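What's on in and around Gratstead this January

The seed and plant swap is back at the Cantero Hall, in the main room this time, with the doors open from 10.30 am to 3 pm. Entry is free. Bring seeds, bulbs, divided perennials, spare pots or garden books and put them on the table marked for them as you come in. You don't need to bring anything to take something home, but please leave the first hour for people who have brought things to swap. Potatoes can't be accepted unless they are certified seed potatoes in their original sack. Tea, coffee and soup are served from the hatch until 2 pm, cash only.

If you have saved your own seed, write the name and the year you collected it on the packet. Last winter several packets went out marked only "beans", and at least one household grew a runner bean up a support meant for a dwarf French. If you don't know the variety, a note of the colour and height is a help.

Parking at the hall is limited to 12 spaces, two of them for blue badge holders. The long-stay car park behind the library is a five-minute walk, and the path between the two has been resurfaced as far as the second gate. After that it is still muddy. Cyclists can use the railings on the north side of the building, but please keep the ramp clear.

Winter tree walk

Leokadia Kołodziej leads this year's winter tree walk through Panetti Wood, setting off from the lower gate at 1.30 pm. The walk covers how to name trees by bark, bud and twig, and there will be a stop at the old coppice to look at the hazel that was cut two winters ago. Allow two hours. The ground is uneven and there are two stiles, so it isn't suitable for pushchairs. Well-behaved dogs are welcome on a lead. The walk costs £4 for adults and is free for under-16s, payable at the gate.

Places are held at 13 so that everyone can hear. Names go on the list at the library desk, and there is a reserve list if the walk is full. If it is called off for high winds a notice will go up on the lower gate and in the library window by 10 am. Rain alone won't stop it.

The wood itself is open every day from dawn to dusk. The upper path is closed between the pond and the boundary wall while the fence is mended, and walkers are asked to use the lower ride.

Gretudari garden open for snowdrops

The walled garden at Gretudari opens for snowdrops on four afternoons at the end of the month, from 12 noon until dusk. The dates are on the board at the garden gate and will be confirmed nearer the time, as they depend on the weather. Last year the snowdrops came early and were past their best by the final opening. Admission is £5, and all of it goes towards the repair of the glasshouse roof. The target is £4000, and the running total at the end of December was £2354.

Potted snowdrops will be on sale by the potting shed, with winter aconites if there are enough. Wear boots. The grass under the limes gets slippery and there is no hard path on that side. There is one toilet, reached by three steps. The tea room stays closed until spring, but a van will be selling hot drinks in the yard.

Regular events

The knitting and mending table meets at the library each week at 2 pm, in the back corner by local history. Bring your own work. A few needles and a tin of buttons are kept there for anyone who wants to try.

The lunch club restarts after the Christmas break, serving at 12.30 pm in the small room at the Cantero Hall. Two courses cost £6. Tell the kitchen about any allergies when you book, as the menu is set in advance. Lifts can be arranged for people in the outlying lanes - leave your name and telephone number at the hall office.

The beginners' pruning session has moved to the community orchard and starts at 11 am. It covers apples and pears only. Plums and cherries are left until summer because of silver leaf, so please don't bring questions about those expecting a demonstration. Loppers and saws can be borrowed, but gloves can't. The session is free, and prunings may be taken away for pea sticks or kindling.

Family film afternoon is at 3 pm in the library meeting room. The title is on the poster in the children's section. Squash is provided, and children under eight must have an adult with them.

Sending in notices

Items for the February list should reach the library desk, in writing, by the middle of January. Give the place, the start and finish times, the cost and a contact number that can be printed. Notices without a time will be held back until we have one. Late changes can't always be made once the sheet has gone for copying, although we will do our best with cancellations.
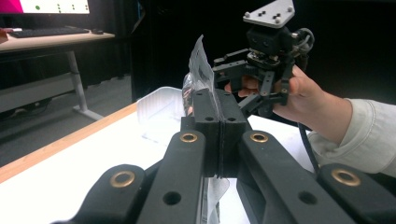 Packing for the swap begins at the hall at 9 am on the day, and anyone who can spare an hour to sort seed into small envelopes is welcome to join in. We have plenty of paper envelopes for the fine seed. What we are short of is larger bags for bulbs and divided plants, and clear plastic ones like the crinkled bag in the photograph are fine for carrying them home, even with a bit of printing on. Make sure they are clean and have no crumbs left in them. Please don't store dry seed in plastic for long, and take bulbs out as soon as you get in, as they rot quickly if they sweat. Spare bags can be dropped in the box inside the hall porch at any time before the swap, and whatever is left over will be kept for the plant stall in May.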